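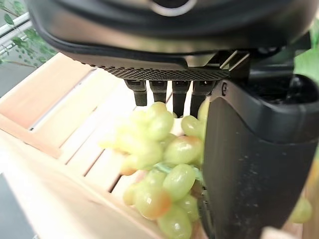
Is a water softener worth it or am I being sold to?

hurgate_hal
Moved to Hurgate in August and the water is hard enough to stand a spoon in. Had a chap round from Drekholm who quoted me £1,626 fitted and said we'd save that in three years on soap, descaler and boiler repairs. I asked how he'd worked it out and he turned his tablet round and showed me a bar chart. No figures on the side of it. Anyone got one and can say what it really saves?

pennyb
We've had one for years. Towels are softer, shower screen stays clear, wouldn't be without it. Can't tell you what it saves in pounds, mind.

Afonso Quintela
Three years is rubbish. Add up what you spend on soap and descaler now. Ours was £90 a year before we had one fitted, and it's not zero afterwards. Then you've got the salt on top.

hurgate_hal
He didn't mention salt.

Afonso Quintela
They don't.

gasman_wk
Heating engineer here. I do see scaled up heat exchangers on combis, so the boiler bit isn't made up. But plenty of boilers in hard water areas go their full life without anyone touching the exchanger. Also check your manual, as some makers don't want softened water in the heating circuit at all, only on the hot tap side.

mooncat
What about those magnetic ones that clip round the pipe? My brother-in-law swears by his. £29 and no plumbing.

Afonso Quintela
Has he still got a kettle full of scale?

mooncat
Yes but he says it's a softer sort of scale

Sérgio Correia
I'd go a bit easier on the salesman than Afonso does. Our Hemdale unit was closer to 2,000 by the time we'd paid for moving the pipework, and I've never thought of it as an investment. My wife's skin is better for it - or she says so, and I'm not going to argue.

Afonso Quintela
Skin is the one they've properly tested, and last I read the trials on eczema found no real difference. Happy to be shown otherwise.

Sérgio Correia
I said she feels better. I didn't say it was a trial.

pennyb
Some of us just like nice towels Afonso

hurgate_hal
Rang Drekholm back and asked about the salt. He said it was "negligible" and then offered me £200 off if I signed by teatime. So that's put me right off him, though not off softeners. Is there a cheaper make?

gasman_wk
Get two more quotes and ask each of them for the salt use per month in writing. And make sure they leave you one unsoftened tap in the kitchen for drinking - a couple I've seen round your way hadn't bothered.

mooncat
I can ask where he got the magnet if you want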